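Thu 16 November

Rain all day, so I gave myself permission to do nothing but the notes, and it was lovely. I put the kettle on a little after breakfast, cleared off the desk, and finally opened the parcel from Beathag Menzies, which had been sitting on the hall chair since the weekend giving me guilty looks every time I went past for my coat.

She had packed it the way she always does, stiff card on both sides and then more tape than a person could need, and I was a good while getting in. But oh, what a nice lot! Mostly small town emergency notes from the early twenties, the kind with the little verses and the church towers, and tucked in behind them the piece I had really been hoping for, the Gedurora savings bank note in the brown and green. It has one fold down the middle and a pinhole near the left corner, and the signature is as clear as you please. I have wanted that one ever since I saw it in the old Bickerstaff list (it's number 151 in there, with a price beside it that made me laugh out loud, because I paid 65 dollars and the book wants a good deal more).

I sat with it under the lamp for longer than I should admit. The back has the same guilloche border as the two lower values, only printed a touch off center, so the margin on the right is fatter. I want to compare it with Lensa's when she comes over, as hers is from the later printing and I have a feeling the border was re-cut in between.

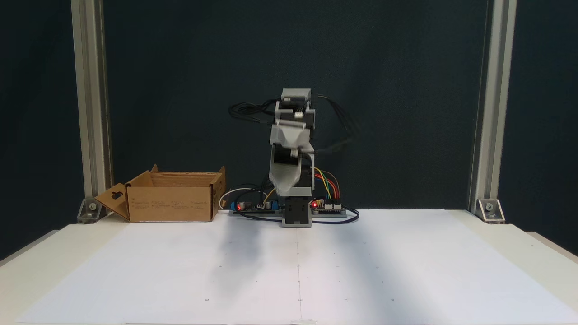
Small gray arm on the white table, dark blue cloth behind.

After lunch I got back to the albums. I had made up my mind to move everything out of the old Mesten pages, which have gone a bit cloudy and have that smell I don't trust, and into the new clear ones. It is slow work. You slide one out, look at it, remember where you got it, look at it again, and there goes ten minutes. I did 122 notes before my eyes gave up, and found 4 that I had down in the ledger under the wrong town altogether. Two of them were my own bad handwriting. The other two I copied straight from the dealer's envelope years ago and never questioned, so I've penciled in the correction and put a slip in to remind me to check the watermarks by daylight.

Lensa Assefa called around suppertime and we talked for nearly an hour, first about her mother's hip, which is mending nicely, and then about the Cleltivine auction in January. She has her heart set on the specimen set, the one with the red overprint, and I told her to go ahead and I would keep my hands in my lap. I do mean it, mostly. There's a plain little fractional note a few lots further on that I'd be just as happy with, and I doubt many people will be fighting over it, with that torn corner.

Wrote to Beathag before bed to say thank you and to ask whether she has any more from the same estate. Still need to buy stamps, and more pencils.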